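Chore robots still need a hand, Clarnarden trial finds

A three-month trial of robot arms for household chores has ended in Clarnarden with a pile of numbers and not much folded laundry.

Usivell, the company behind the project, gave its machines 2287 attempts at everyday jobs such as clearing a table, hanging up hats and putting cups back on a shelf. By its own count, 971 of those went through from start to finish without a person stepping in. The company calls that "a strong base." Most people would call it less than half.

Speed is the other problem. A typical pickup took around 70 seconds, according to the results released in October. That covers one item, moved from one spot to another.

"My six-year-old is faster, and I have to ask him four times," said Nayeli Nina, who manages the Zakaria housewares store on Mumgate and was invited to see a demonstration. She had hoped to hear about restocking shelves overnight. "They told me the cups have to be set out a certain way first. If I'm setting out the cups, I may as well put them away."

Munther Zein, who led the trial for Usivell, said soft things were the hardest. Caps, gloves and dish towels change shape when touched, and a grip that works on one may slide off the next.
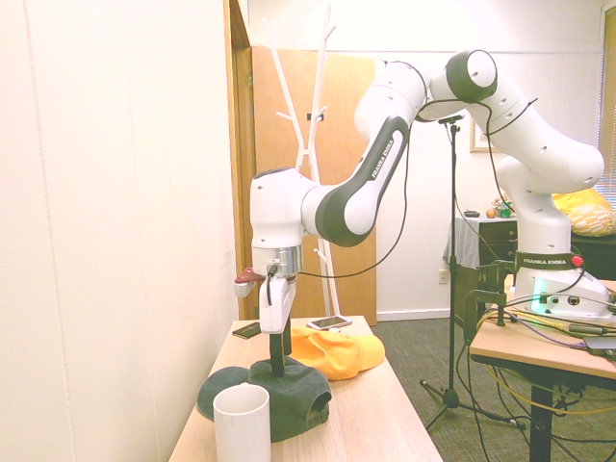

Zein said the next version of the software would cut the time per item, though he would not say by how much. He also declined to give a price or a date for a home model. Usivell made similar promises before this trial began, when it talked about a machine that could tidy a whole room while the owner was at work.

Nina said she would look again if the company comes back with better results. For now she is hiring two part-timers for the holidays.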